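Walking Meditation, Handout for Session 2
Drotero Evening Course

Okay, welcome back! Last time we sat, and I know some of your knees are still complaining about it, so tonight we're on our feet. Walking is a full practice in the Theravada tradition (I came to it late myself, after years of thinking it was the break between the real sits).

The Pali word to remember is cankama, which means walking up and down. Monks often keep a path for it near their huts, and the Buddha speaks well of it in the suttas: good for stamina, good for digestion, and the concentration you build this way lasts a long time.

Your path at home can be very plain. Mine is 22 steps, from the bookcase to the back door and back again. If you live somewhere small like my old place on Wodham Street, go shorter and turn more often. Bare feet or socks, whichever you like. Tile is cold in the morning but you feel every step! 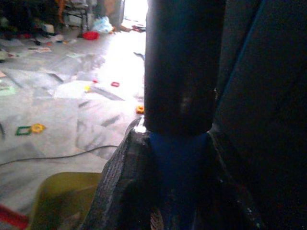 How to do it

Stand at one end with your hands clasped loosely in front. Feel both feet. Then walk at a normal pace, eyes down a couple of yards ahead, and keep your attention on the soles. At the far end stop, stand for a breath or two, turn, stand again, go back. If you've lost the thread halfway along (I do, all the time), pick it up at the next step.

Some people like to note "lifting, moving, placing." Try it for a few laps and drop it if it gets noisy.

Before next time

Walk every day, even if it's only 2 laps before breakfast. Read the handout on the four postures and bring one question about it.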